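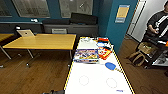
Beddoe game room to get second playing surface in April

February 24, 2019

The game room at the Beddoe building will be rearranged in April so that table tennis and air hockey can be played at the same time. Plelel, which runs the building for its tenants, posted the plan on the notice board last week.

The air hockey table stays in the center of the room. It has a white playing surface and yellow side rails, and it has also been serving as a shelf. A board game, boxes and a blue table tennis paddle are left on the far half, and players have to clear them before a game. Under the new plan, games go back into storage after use and the surface is kept bare.

Storage will be a wall-mounted unit from Jerkden, 10 inches deep, with doors. The depth was chosen to keep the walkway open at the end of the air hockey table. Large board game boxes will be stored upright. Paddles and balls get a separate bin with a lid.

For table tennis, Plelel has ordered a folding table from Velau. It is stored upright on casters and takes 2 people to open. The long table with the light top and metal legs, next to the air hockey table, is used for laptop work during the day and will be moved closer to the wall in the evening when the folding table is out. It will not be replaced.

No work is planned on the dark wood floor or the blue walls. The casters on the folding table are rubber, and felt pads will be fitted to the legs of the work tables before they are moved.

The room will be closed for 24 hours while the storage unit is mounted. The closing date will be posted on the door. Tenants who have left their own games in the room should collect them before then or put a name on the box. Unmarked games will be treated as part of the shared set.

Booking rules change at the same time. Air hockey remains first come, first served. The folding table must be booked at the front desk, with a limit of 2 bookings per tenant per week. Work at the long table has priority until the end of office hours, and the folding table may not be opened before then.

Missing pieces and damaged paddles can be reported at the front desk.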